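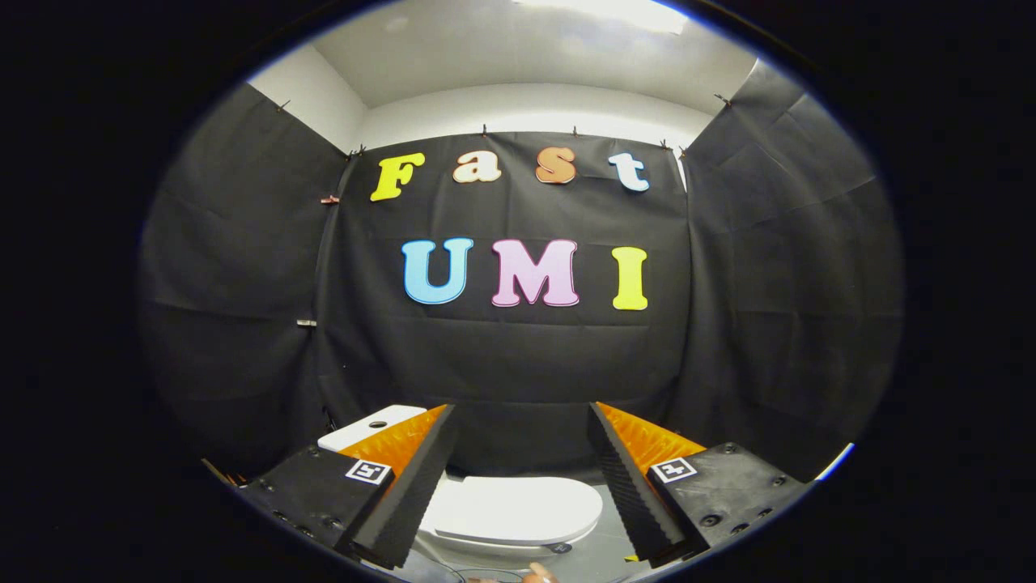
Student Robotics Needs Time, and Schools Should Grant It

Opinion | Corham School Review, October

The robotics course at Corham meets for two hours a week. In that period, students are expected to set up their work area, practice with a hand-held gripper, record their attempts and put everything away. The schedule is too short, and the school should extend it to four.

Critics will point to the Guto Cup, for which our students prepare each year, and argue that competition results justify the present arrangement. Results are a poor measure of a course. A student who has closed a gripper on a small toy many times, and kept a written record of each failure, has learned a method that no trophy reflects.

The MacDonald Fund has offered $988 toward supplies. The offer is welcome, but supplies are of limited use without hours in which to use them. The school should accept the grant and amend the spring schedule accordingly.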